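Setting Up Your Desktop Paper Station, Part 3: The Sorter and the Tray

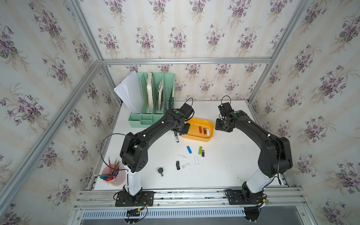
Sorter at the back left, tray out where you can reach into it.

Okay, so by now you've cleared the table (Part 1) and been through the big paper cull (Part 2), and if you're anything like me you're left with one wobbly pile that you swear is all important. We're going to give it somewhere to live! I've been running the Stumurar system on my own papers since last March, and I've changed my mind on a few things, so if you printed the old version of this section, toss it and use this one.

Before you start

You need an upright file organizer with several slots, one open tray, and a pack of plain dividers. Mine is mint green and plastic with a lattice pattern on the side, and the tray is a cheerful orange-yellow. The colors really don't matter, but I do like having two that are nothing alike. When I'm on the phone and somebody needs a policy number, my hand goes to the green one without my brain getting involved.

Note: Measure your paper folders before you buy a sorter. The extra-wide ones with the tab on the short end stick out of most desktop sorters and make the whole thing look messy even when it's perfect. Ask me how I know.

Placing the sorter

1. Wipe down the table and let it dry. Plastic feet on a damp top will slide all over the place.

2. Put the sorter near a back corner. I like back left (I'm right-handed, so I pull with my left and write with my right). Lefties, try it the other way around and see how it feels for a week.

3. Leave a finger's width between the sorter and the wall. If you have wallpaper, please don't skip this one! Violets on stripes are gorgeous and they scuff like you wouldn't believe. I rubbed a gray streak into a roll of Wallen paper in my old hallway and had to hang a calendar over it for two years.

4. Load the slots from the back forward. Papers you hardly ever touch go in the rear: the lease, car title, warranties. This week's stuff goes in front.

5. Stop when a slot is snug. You should be able to tip a folder forward with one finger. If you have to yank, split it into two.

Caution: Don't fill only the front slots and leave the back ones bare. A light plastic sorter can tip toward you, and then you're on your knees picking up 137 receipts. Put something heavy in the rear first, even if it's just a fat catalog you'll swap out later.

Placing the tray

6. Set the tray in the open part of the table, where both hands can get to it easily. This is the landing spot for everything that comes in the door.

7. Keep it to paper only. No keys, no batteries, no half a granola bar.

8. Check that you can lift a sheet straight up and out of the tray without bumping the sorter. If your sleeve catches, scoot the tray forward a bit.

Note: People write to me wanting to stack a second tray on top. You can, sure, but I tried it and the bottom one turned into a museum. One tray, emptied often, works better for me.

Labeling

9. Write your labels in pencil first and live with them for 2 weeks. I was so sure I needed a slot called "Ideas," and all that ever went in it was takeout menus.

10. Once you're happy, go over them in marker. Short words, big letters. The Cormier label sheets from the starter kit peel off plastic pretty cleanly, but go slowly and start from a corner.

The weekly empty

11. Pick a day and take everything out of the tray. Everything, all the way down to the bottom.

12. Sort into three heaps: goes in a slot, needs me to do something, recycle. Do the recycle heap right away, before you start reading it again.

13. File the first heap, then put the "do something" papers in the front slot. If that slot is stuffed two weeks running, you don't need a bigger sorter, you need an afternoon and a phone charger.

Note: If you're doing a whole household's backlog (my sister's came to well over 1,000 sheets, poor thing), don't run it through the tray. Use a box on the floor and feed it in 200 sheets at a time, otherwise the new mail gets buried under the old.

Moving or storing the sorter

Empty it first. I know, I know, it's tempting to carry it full by the two ends, but that's how slots crack. For our Zetstead move I clipped each slot's papers together, stuck the label on the clip, and laid the bundles flat in a box in order. Reloading took no time at all.

Go on to Part 4 for receipts and the shoebox question.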